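Pendholm household chores trial - acceptance checklist, simulated stage
Arm under test: Franka Emika, two-finger gripper
Task: clear the top of a chest of drawers
Reviewer comments follow each item. October

1. Reach covers the whole top, back edge included
Pass. Fallel's plan puts the pedestal at the right end. Fine in a model. In a bedroom that is where the door would be.

2. Emergency stop can be reached without leaning over the furniture
Open. Show me on a real install, with a real person and a laundry basket in the way.

3. Picks up a mug
Pass with comment. Gripping by the rim is allowed under the Dankwa task sheet. I would not allow it with coffee in the mug. Repeat with 70 percent fill before anyone writes "handles drinks" in a brochure.

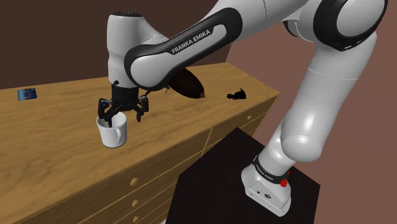

4. Leaves other items where they were
Not scored. Zarbridge sent totals only, 200 runs, and no log of what got nudged. Flat things and odd-shaped things need their own line.

5. Sets the mug down upright, handle clear of the edge
Fail. 10 runs reviewed, 4 ended with the handle over the edge. The vendor calls this cosmetic. I call it a broken mug.

6. Opens a drawer by a small round knob
Not attempted. It was in the original scope - I would like to know who took it out.

7. Time per item is no worse than a person's
Fail. A bored teenager is faster.

Overall: do not release to home testing. Simulated wood doesn't scratch and simulated mugs don't chip. Resubmit with items 2, 4 and 6 filled in.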